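Visite d'appartements habités à Lirau : le rangement chez les autres

En avril, notre petit groupe a passé une journée à Lirau, où plusieurs habitants ouvraient une pièce de leur logement aux visiteurs. La formule existe depuis quelques années. On s'inscrit à l'avance, on reçoit un plan, on se déchausse à chaque entrée. Nous étions 14 au départ, 13 l'après-midi, Florian Danzer ayant dû reprendre le train.

Le rendez-vous était fixé à 9 h 30 devant l'ancienne filature Rüegg. Rosalie Egger, qui tenait la liste, a distribué les plans et rappelé les consignes : ne rien ouvrir sans demander, ne pas publier les adresses. L'entrée coûte 400 couronnes pour un groupe, café compris. Le café était servi dans la cour et il faisait frais.

La première visite portait sur une cuisine en longueur, au rez-de-chaussée. Roswitha Kofler y a fait retirer les portes des éléments hauts et range toute sa vaisselle par taille. C'est pratique pour elle, mais il faut dépoussiérer souvent, elle l'a reconnu sans difficulté. Les provisions sèches sont dans un placard du couloir. Plusieurs d'entre nous ont pris des notes sur la hauteur des étagères.

Nous avons ensuite vu une entrée et une buanderie dans l'immeuble voisin. L'entrée est équipée d'un système de rails Skestix, posé par le propriétaire lui-même. Les crochets se déplacent, les manteaux d'hiver descendent à la cave au printemps. Dans la buanderie, peu de choses à signaler, sinon un séchoir au plafond avec une poulie qui grince.

La chambre venait en dernier avant la pause. Le thème annoncé sur le plan était « petits objets, bijoux, accessoires », et c'est la visite qui a duré le plus longtemps.
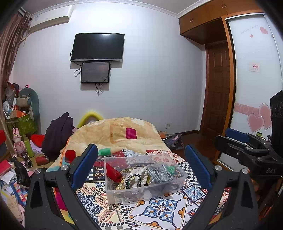
Le rangement des bijoux pose toujours la même question : tout voir d'un coup, ou protéger chaque pièce séparément. Oluwaseun Shehu, qui nous recevait, a choisi la première solution pour ce que la famille porte tous les jours. La boîte en plastique transparent posée sur le lit contient aussi bien des bracelets dorés qu'un chouchou crème et un petit pompon vert. On retrouve vite ce qu'on cherche, à condition d'accepter de fouiller un peu. Les pièces fragiles sont gardées ailleurs, dans des pochettes.

Il a aussi parlé des meubles. L'armoire monte haut, avec des placards au-dessus de la porte en bois brun, et ce volume sert aux affaires de saison. Le panneau blanc voisin, avec ses deux grands cœurs roses, est coulissant, ce qui se comprend quand on doit circuler près d'un lit. Quelqu'un a demandé où acheter une courtepointe à motifs de carreaux comme celle du lit. Il ne savait plus, c'était un cadeau.

Pause de midi à la salle Plorier : soupe, pain, fromage. Il vaut mieux réserver, les places assises partent vite.

L'après-midi, Luzius Ruchti a présenté son atelier de reliure, installé dans une ancienne remise. Il y conserve près de 2000 feuilles de papier décoré, à plat, dans des tiroirs étiquetés par provenance. Les chutes vont dans des cartons au sol. La visite était intéressante, un peu courte pour ceux qui voulaient voir les outils. L'escalier d'accès est raide et il n'y a pas de rampe.

Retour à la gare à 16 h 45. Les prochaines inscriptions passent par Rosalie Egger. Prévoir des chaussettes épaisses, les sols de pierre sont froids.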